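Notebooks > Workshop > Visits and demos
Search this notebook Search
4 min read

26 September 2021

Open day at Flidosthorpe, the Tralero group's hand-held gripper demo. Went in with low expectations after the brochure, which promised 3680 demonstrations "across everyday kitchens." Asked which kitchens. Got told the breakdown would follow by email.

The pitch: you do the task by hand with the gripper, the recordings train a policy, the policy runs on an arm. Fine as far as it goes. What they had for visitors was the hand-held part only, on a table with a small white microwave and a little green bottle, in front of a black curtain with "Fast UMI" on it in foam letters. Black cloth down both sides too. I'd like to see the same numbers with a messy shelf behind.

Fingers are orange ribbed fins with black ridged foam pads, one marker plate each side, three screws a plate. No spec for the pads on the handout. I asked how long a set lasts and heard 900 grasps from one person and "months" from another. 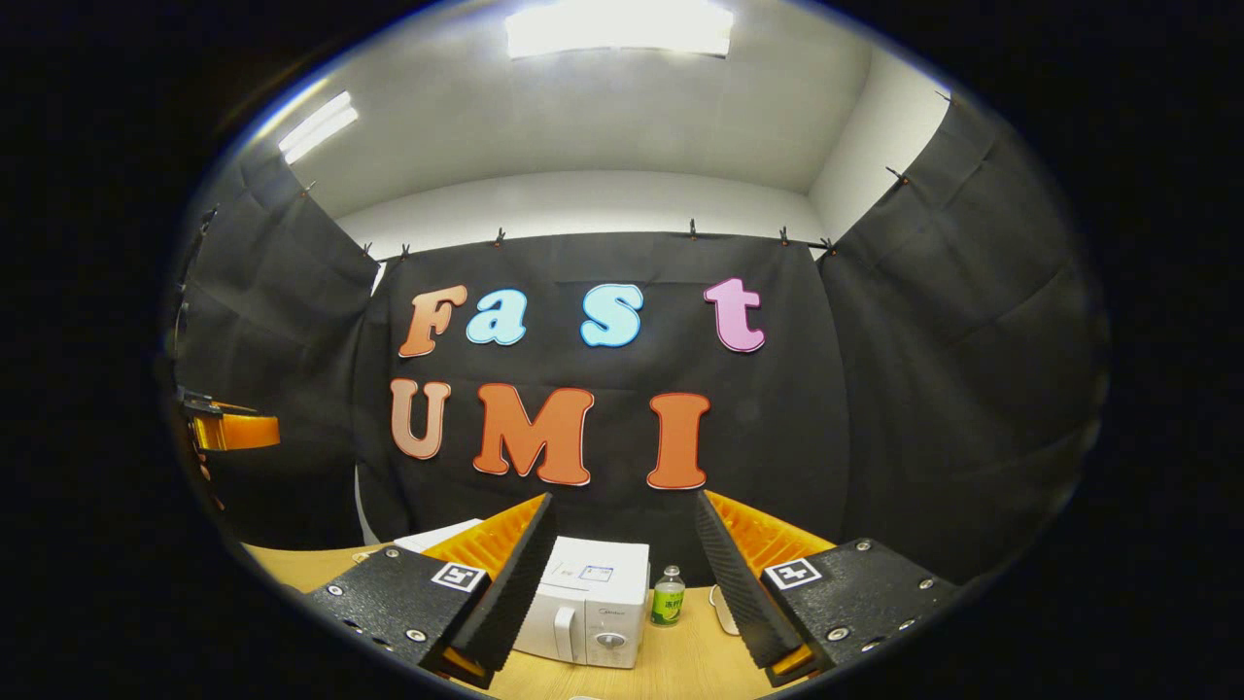 Afiq Setiawan thinks I'm being unfair. His point was that a plain background is where anyone sensible starts, and that our own Quezada runs had 50 demos and a worse success rate than we put on the slide. He'd take their collection speed tomorrow.

OK, but we didn't print a brochure.

Still open:
- success rate on the arm, with the number of trials next to it
- who decides a demonstration is bad and gets thrown out (486 rejected, per the handout, no criteria)
- pad wear, one answer please
- does tracking hold up if a marker gets covered

Umville want our opinion before they spend anything. Mine is wait for the November session and bring our own objects in a bag, including the slippery jar. Afiq to write to them re the kitchens.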